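Review: Skillis Benchtop Arm Kit, after one term at our school robotics club

Posted by Shanthi Mridha

Our club at Bukport has had the Skillis kit since May and I'm a bit smitten with it! We bought it for $267 out of the sausage sizzle money, and the kids (years 7 to 9, loud, wonderful) had the arm waving at people by the end of the second session.

What you get is a small arm, a controller, a very decent printed manual and a square base plate with 4 holes. The plate is the bit I'd tell other clubs to think about early. Ours had to share a stone bench with everything else, so we spent a whole Sunday working out where it should go -- right up against the wall won, and it left far more bench in front for the sorting challenge.

Both hands on the plate while you line it up, and have a bin close by for the grit.

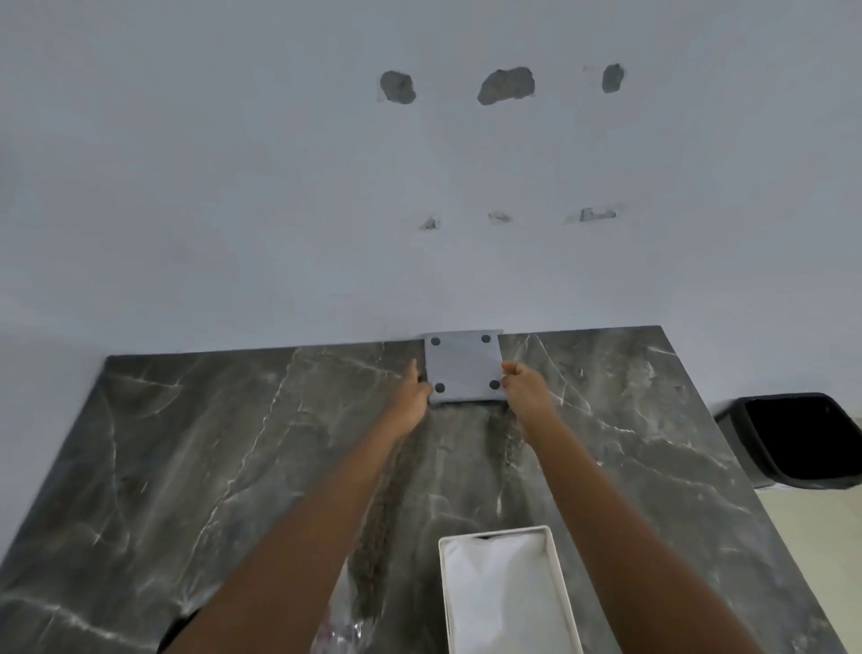

Programming

The block editor is lovely and the older kids moved to Python without much grumbling. Saved positions are a gem. We had a go at the Bepari sorting task with coloured blocks and came fourth at the regional day, behind Evell College, who also use this kit (their gripper code was gorgeous).

Gripes? The cable is too short, and the spare screws are a size you won't find at the hardware store. I'd still buy a second one tomorrow.

4 stars out of 5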